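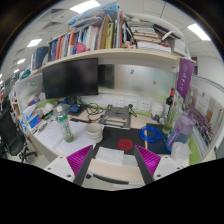 Desk in February, print room end. Papers at the front, red coaster on the mat.

February, started about half past two, finishing this off at home

Cartwright job first because that's what ate the day. Eight-page order of service, A5, cream cover on the Plalline stock, white inners, stapled. Service is at Golivthorpe crem, the big chapel, and Idrisa Biwott is taking it. 266 copies, which is a lot for us. He taught at the village school for donkey's years and the family think half of it will turn up.

Covers printed fine. No banding on the photo this time, so cleaning the rollers did help after all, and whoever wrote "waste of a morning" next to that in this notebook (me) can take it back. The photo itself is a scan of a snapshot and he's a bit orange in it. I took the red down a touch and then a touch more, and stopped when his shirt started going grey. The daughter looked at the proof and said "oh, that's Dad", so I'm leaving it well alone.

Creasing is where it went wrong. The Teker is still cracking the Plalline along the spine, right through the dark strip where the cover photo wraps round to the back. You get that nasty white hairline. Tried the following, in this order:

Wider matrix, same pressure – crack still there, slightly furrier.
Wider matrix, less pressure – better, but the fold wanders and the booklet sits open like a tent.
Turned the stock so the grain runs with the spine – lovely! No crack I could see, folds flat under a finger.

So it was the grain all along. The new pack came grain the other way from the last one and I never checked, I just saw the same wrapper and loaded it. I've written GRAIN on the shelf edge in big letters with an arrow. Please could whoever opens a pack do the tear test on one sheet and pencil the arrow on the lid as well.

The counter on the Teker says 413 for the day. That isn't all waste before anybody panics, it's the covers, the ones I creased badly, the test strips and a batch of bookmarks I ran through before lunch and forgot to zero after. I haven't split it out. I'll do it from the job sheets when I price up.

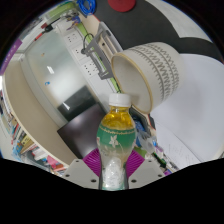 Bookmark design next, for the family who want wildflowers and no cross. I've drawn the thing over and over and it keeps coming out either like a wedding invitation or a packet of seeds. What I'm after is one flower you can make out from arm's length in a dim chapel, and then anything else kept very quiet. The drink bottle on the desk does it rather well – a pale star-shaped flower in the middle of a green band, and the leaves and stem underneath so faint you hardly notice them. Tried the same idea in our sage green with the flower knocked out to bare paper and the stems at a light tint, and it's the first version I haven't wanted to bin. The name sits below in the plain serif. No border. I'd had a border on all the others and I think that was the wedding invitation part.

Print two versions for them to choose from, one with the verse on the front and one with it on the back. Never three. Three and they ring the cousins.

The verse is long, by the way. It's fourteen lines and they want all of it, which at bookmark width means a type size I can't read without holding it up to the window, and I'm not the one who'll be eighty and crying. Idrisa suggested putting the whole poem in the order of service and only the last couplet on the bookmark. I'll offer it like that, as his idea, he's better at these conversations than I am.

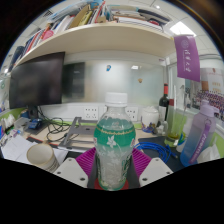 On the subject of Idrisa, he came back with changes to the Cartwright running order after I'd locked the inners. Luckily I hadn't printed them. The second hymn moves to before the tribute, and the tribute is now being shared between the son and an old colleague, so the page turn falls in a different place. He's very particular about page turns and I've come round to it completely. If people have to turn over in the middle of a hymn you get that great rustle and half of them lose the line. So:

Page 2, welcome and opening words
Page 3, first hymn, all verses on the one page
Pages 4 and 5, second hymn on the left, tribute names on the right
Page 6, reflection music and the reading
Page 7, committal and closing words, then the music out
Back, thanks, donations, where the tea is

I had to drop the hymns by half a point to fit. Fine on the proof. I'd like somebody older than me to hold it at lap height and tell me the truth.

Spelling to check with the family before anything else gets printed: they've given us the house name two ways, once in the email and once on the form. Also the reading is credited to "anon" and I'm fairly sure it has an author. Have asked.
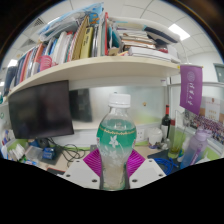
Stapling. The long-arm is pulling to the left again and the bottom staple lands just off the fold on anything over a few sheets. I packed the fence out with a folded strip of card and it behaved for the dozen dummies I did. It wants a proper shim. There's a bit of thin ply in the offcuts box that would do if it hasn't gone for coasters.

Trimmed the dummies before stapling on one lot and after on another. After is better, the inners creep out at the front edge otherwise and you can feel the step with your thumb. It does mean the knife has to go through the whole booklet, so the blade wants changing before the run. Spare is in the flat drawer, in the cardboard sleeve, edge down.

Jobs for next time I'm in:

Ring the daughter about the house name, morning is best
New blade, then inners, then staple, then trim
Recut the covers with the cracked spines into bookmark test strips, the backs are clean
Reorder Plalline cream and ask them about grain BEFORE it's on the van
Zero the Teker counter between jobs (me)
Sage green ink levels, low last time I looked

Boxes for the crem: the family are collecting, we're not delivering. They want a few kept back flat and unstapled for framing, so pull those off the pile before the long-arm gets them.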